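Courses > Interior Materials > Unit 6 > Handout: Slip resistance of surfaces

7 min read

Handout 6: Friction and surface texture
Prepared by Uriel Troncoso

6.1 Scope

This handout covers dry friction between a soft material and a hard one. Wet surfaces are treated in Unit 7. Read it before the November lab and bring a calculator.

6.2 Static and kinetic friction

The static coefficient is the ratio of the sideways force needed to start motion to the force pressing the surfaces together. For a block on a tilting board it equals the tangent of the angle at which the block starts to slide. A block that lets go at 29 degrees has a static coefficient of 0.55. The kinetic coefficient applies once the block is moving and is usually lower.

6.3 Why rubber is different

The simple law says that contact area does not matter. Rubber departs from it. Under a light load it touches the other surface only at high spots, and the true contact area grows more slowly than the load. The coefficient therefore falls as the load rises. Report the load with every value.

Texture changes the picture again. Dots or ribs reduce the nominal contact area and raise the local pressure. They also leave channels where dust can collect – a clean smooth pad may outperform a textured one on glass and lose to it on a dusty floor.

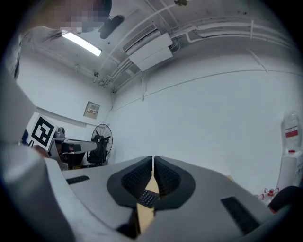 6.4 Worked problem

A sample of Vallby stair edging is pressed against a steel plate with a force of 75 N. It starts to slide when the sideways force reaches 62 N.

Static coefficient = 62 / 75 = 0.83

The test is repeated with the Henare mat at the same load. Sliding starts at 20 N, giving 0.27. The mat fails the course limit of 0.50 for stair use.

6.5 Lab notes

– Wipe the plate between runs and let it dry.
– Pull parallel to the plate. An upward pull reduces the normal force and gives a false low reading.
– Record the peak force for the static value, then the steady reading for the kinetic value.
– Discard the first run on any new sample.

Reading: Vondcombe notes, section on elastomers. Problems 3 to 8 are due at the start of lab.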